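The case against the nine-fold tie

Every April the menswear shops rediscover the folded tie, and every April I get letters asking whether it's worth the money. Guillot now sells a "nine-fold" silk tie next to its ordinary one, at three times the price. The pitch is that more silk means a better knot. I have my doubts.

I wore one for six weeks. It made a handsome knot on the first morning. By lunch it had slid to the left, same as my 42-dollar Skaneck, and the extra cloth left a lump under my collar that no amount of tugging would flatten.
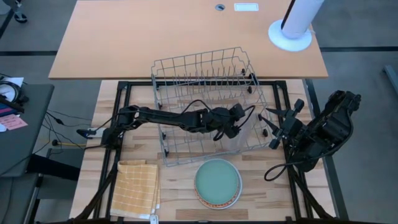

Wire dish rack on the lower table.

Octavian Bratu, who has been cutting ties at Indness since before I could knot one, wasn't surprised. "Folds sell," he told me. "Lining does the work." A decent wool lining gives a tie its body and helps it spring back overnight. Take that out, and you are paying for silk to do a job it does badly.
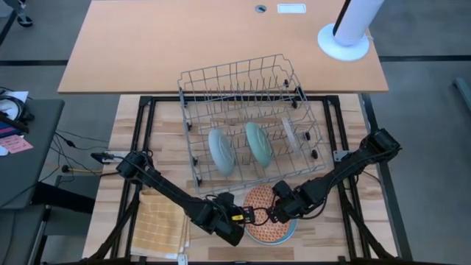 Storage matters more than folds, whatever the label claims. A tie left knotted on a doorknob will look tired in a month at any price. Undo it, let it hang, and give each one some room. The plates in that rack, pale blue-gray, green and nearly white, each stand upright in the tines, and your ties deserve as much. Grirnmont will sell you a cedar hanger for this. A plain peg is fine.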